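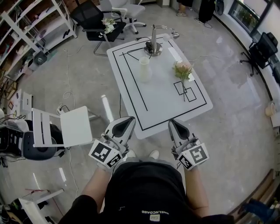 ## Slide 1: One vase, one flower, lots of table

Leave this up while people find seats. Don't talk over it. Count to ten in your head, drink some water, then say hi.

Hi everybody, I'm Levente Oláh, I teach the beginner flower class at Punora, and I've been given a slot right after lunch (thanks, Szilágyi Hall!) so I'm going to keep this moving.

Look at the table for a second. White vase left of center, one pink flower lying down on the right, black tape all over the top. That's pretty much my whole talk. I want to get you excited about the part before the arranging, when everything is still lying around and you're deciding where it lives.

Ask: who starts with the flower? Hands up. Who starts with the vase? Who starts with the table? (Usually two hands for the table. Be nice to them.)

## Slide 2: Tape is your friend

Okay, the tape. I love tape so much. Black on a glossy white top, you can see it from across the room. One big rectangle, an L-shaped run, and a couple of small squares overlapping over by the right side, which is where the pink flower is lying.

Things to say, any order:

- A big rectangle is a stage. Anything inside it is part of the arrangement, anything outside it is stuff.
- Small squares are parking spots. I give each stem a parking spot when I'm practicing, and I put it back there between tries.
- Overlapping squares are great for teaching. Move a vase from one to the other and ask the class if they like it better. People have OPINIONS over three inches.
- Cloth tape, peel it slowly, and try it on the underside of the table first. I ruined a varnished one at Wokard and I still feel bad when I walk by it.

Tell the Wokard story only if we're on time. Short version: varnish came up, I put a fern on it, the fern stayed there for a year.

Somebody will ask if you can use chalk or pencil. Sure! On a glossy white top neither one works very well, but on a rough board chalk is lovely.

## Slide 3: White on white

This one gets pushback, so go slower.

A white vase on a white table kind of disappears, and I like that. Your eye goes straight to the pink and the green. If I'd put a blue vase there we'd all be talking about the blue vase. With a single flower I want the container to be quiet.

Then the silver thing at the far end. It's a stand with a curved arm, it looks a lot like a faucet, and it's the shiniest object on the table. Shiny things pull. Try covering it with your thumb (hold your hand up toward the screen, everybody does it, it's fun) and see how the vase gets more important.

I'm not saying put the shiny thing away. A curve at the back of a table can do nice work, it gives you a tall shape to play the stem against. Just know it's there and decide.

Pause for the grumpy question on colored vases. Answer: bring one next time and we'll try it.

## Slide 4: The chair is a shelf

Okay so past the table there's a black mesh chair, and there's a little bunch of white flowers sitting on the seat. I do this all the time at home. Chair pulled up to the table, the next flowers on the seat, hands free.

Why I like a chair better than a side table:

1. It's lower, so the flowers waiting there don't compete with the ones you're working on.
2. You can drag it around with your foot.
3. You've already got one.

Black mesh behind white petals is also a pretty good test. You see every outline. If a bloom has a ragged side, you'll spot it against black way before you spot it on a white table. Do the live demo now: hold a white flower against my dark sweater, then against the flip chart. Wait for the "ohhh."

(REMEMBER TO WEAR THE DARK SWEATER.)

Warn them to look before they sit. I have sat on carnations. Ganus, my sister's dog, has also sat on carnations, and he was less sorry.

## Slide 5: Go stand by the window

Click. Let them look.

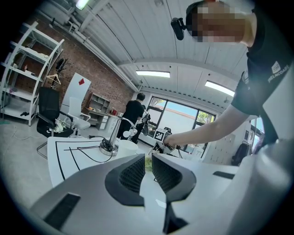 *Taped table, big window.*

So we've been at the table this whole time. Now I want people to walk away from it. When I've got something I think is finished, I go over to the window and turn around, and I look at it with the light behind me. Then I go to the opposite side and look toward the light. Two very different arrangements! The one facing the window has all the color, and the one against the window is pure shape.

Height too. Get down. Crouch next to the table so your eyes are even with the top, then lean right over it. My students hate the crouching for the first class and then they won't stop doing it.

Exercise for the room (skip if we started late):

- Pair up, one water glass and one stem per pair.
- One person sets it down, the other tells them "left" or "right" or "leave it."
- Swap after a minute.
- Then both of you crouch.

There'll be noise. Let it run, it's the best part. Bring 8 spare stems, they always snap a few.

## Slide 6: Try this Sunday

Homework, and I do mean it.

Clear a table. Tape a big rectangle, then two little squares off to one side. One vase, one flower. Park the flower in the squares and move only the vase until you're happy, and after that pick up the stem. Give it ten minutes before you're allowed to add anything else.

If you want to share what you make, put it on the Punora board by the coats. We did this in January and got 327 postcards up there, which was way more than the pins we had, so please bring your own pin!

Questions I usually get:

- Fresh or fake? For practice, either. Fake ones don't mind being parked.
- How long a stem? Start too long. Cut later.
- Does the tape stay for the real thing? No, peel it before your guests come. (I've forgotten. Dinner was fine.)

Last thing before they go: scissors back in the blue box, wet glasses on the tray by the door, and the afternoon group meets upstairs at 3.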